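Gecko refusing food since the new enclosure, do I worry yet?

mossbucket
Posted September 10, 2022
Crested gecko, female, adult, 51 grams. I moved her into the big Travar enclosure and she has snubbed her dish for 3 nights in a row. She was on the Flalirex mango powder before and she's on it now, same tub. She sits on the back wall and looks at me like I've raised her rent. Temps are fine. Do I go to the vet?

palmetto_dan
No vet. You picked her up and put her in a strange apartment. Mine sulked for two weeks after a move in April and came out of it heavier than he went in, which I still can't explain.

tailless_wonder
Two weeks is fine for a gecko that size. Weigh her once a week, same time of night, and write it down. If you weigh her daily you will lose your mind over a poop.

gumivgate_herps
Going to disagree a little. "Temps are fine" is what everybody posts right before we learn the gauge is stuck to the glass under the light. What are the numbers, and where is the probe?

mossbucket
The gauge is stuck to the glass under the light.

gumivgate_herps
I'm going to go lie down.

mossbucket
OK, probe is now halfway down in the leaves, 74 at night. I also wrapped the sides so she feels less on display. The pet store wanted real money for a background, so I went through the donation bag, and there's plenty in there to cover three panels if I cut the legs open.

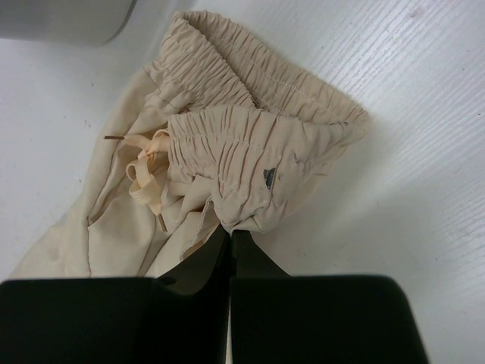 I'm leaving the top clear for airflow and the front clear so I can keep being ignored. Fabric goes on the outside only, no loose threads where a toe can find them.

palmetto_dan
Outside is right. Keep it well away from the lamp.

després_geckos
Unpopular opinion, the mango powder is junk and she finally has the space to say so. Try another flavor.

tailless_wonder
Please don't change the food and the house in the same week. Then you've got two suspects.

després_geckos
I've been feeding geckos since before this forum had avatars.

tailless_wonder
We know. It's in your signature, above the 529 links.

mossbucket
Update: tongue marks in the dish this morning. Small ones. Grudging.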